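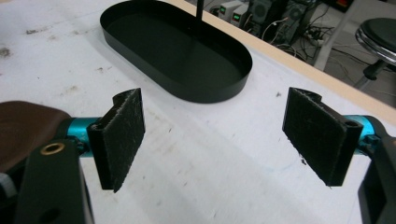

Figure 1. Hand-held gripper with felt-like pads open over the work surface, black oval tray behind.

Stamik household chores study: progress to the end of January

Work at Stevthorpe in this period covered 2 chores, tray clearing and table wiping. The hand-held tool was used to record 1,184 demonstrations, of which 200 were set aside for testing and take no part in training.

Tray clearing is the further advanced. The arm lifts and places a tray reliably when it starts square to the table edge. Trays lying at an angle are still a problem - the pads tend to meet the wall off centre and the tray turns in the grip. Wiping is slower than by hand and misses small marks near the edges.

Pad wear needs attention. The lower edges fray with use and shed fibres, so grip drifts over a long run. Clorari has quoted for a firmer facing and a trial set is on order.

Our present view is that neither chore could be left to the machine without a person nearby. The shop-floor tasks at Somogyi remain on hold until the angled tray case is solved. Spending is within budget.

Hrvoje Golob
Project lead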